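Hi! I'm Yolandi, and this is the card for **Fluren tabletop, release 2**. I keep the folder tidy, so if something is broken or badly named, it's probably me. Last edited Thursday, October 17, 2024.

## What you get

There are 600 episodes in the release, all recorded by hand-guiding a two-arm setup through everyday pick-and-place jobs on one table. Each episode is one folder with joint positions for both arms, gripper opening, the camera stream, and a small text file with the task sentence the operator was given. I set aside 100 of them for evaluation. Please leave those out of training, even the fun ones.

The tasks come in 13 families. Some are dead simple (move the bowl from one side to the other) and some made Musyoka mutter at the monitor for an entire afternoon. The families live in `tasks.csv`, one row each, with the exact wording we used. We kept the wording short and a bit uneven on purpose, the way people really talk: "grab the bowl," "pick up the bowl," "bowl, please."

## How we record

One operator per session, both arms driven at once. Yannick and Musyoka did nearly all of the driving. Thandeka wrote the task sheets and shuffled the objects between takes, and she's pretty ruthless about it (nothing ever starts in the same place twice if she can help it!).

I like the two-handed stuff best, and it's the part I'd look at first if you're new here. Both grippers can be busy with completely different things, like one with a light-blue bowl up off the table and the other with a little white-and-green connector, while the wire-mesh basket sits between them. That makes for a lot going on in a single timestep, and a policy that only ever watched one arm at a time gets pretty lost in it. 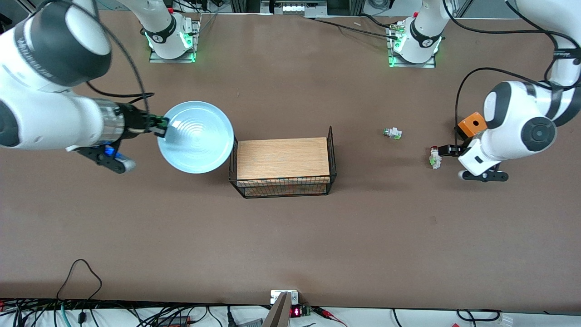
**Can I train on just one arm?** You can, and the loader has a switch for it: set `arms: left` or `arms: right` in the config and the other arm's joints get dropped from both the state and the action. Scores on the two-handed families won't mean much after that, so skip those when you report numbers.

Now, labels. "Left" and "right" always mean the robot's own left and right, everywhere in the files. From the fixed camera they look swapped, and yes, I got this wrong in release 1. If you wrote a workaround back then, please take it out.

## Good takes, bad takes

438 episodes are tagged `clean`. The rest are tagged `messy`, and I would love for you to use them anyway. Messy covers things like:

- a drop followed by a second try
- a long pause while the operator thinks
- a grasp on the wrong object, then a fix
- finishing the task with something else nudged out of place

Yannick wanted the messy ones gone and I wanted them in, so we settled on a tag. In our own training at Wernisham the recoveries seemed to help, but we haven't run that comparison carefully enough to put a number next to it.

## Known problems

- Gripper opening is noisy when the fingers are fully closed. Smooth it or clip it, your call.
- Small parts can hide behind an arm for a good stretch of an episode. There's one fixed view and that's all there is.
- One table, one room, one pair of arms. Don't expect it to carry over to your kitchen.
- A few task sentences have typos. I left them alone.

## Getting started

Unpack everything into `data/`, then run:

```
python check_release.py --root data/
python play.py --episode 13
```

The first line looks for missing files and complains loudly. The second plays one episode back, which I'd do before anything else.

## Who to bug

Questions about task wording go to Thandeka Buthelezi. Timing and sync are Musyoka Kashindye's corner. For anything about the loader, open an issue and tag me. Release 3 is planned for December, with a second camera if the mount from Fourie shows up in time.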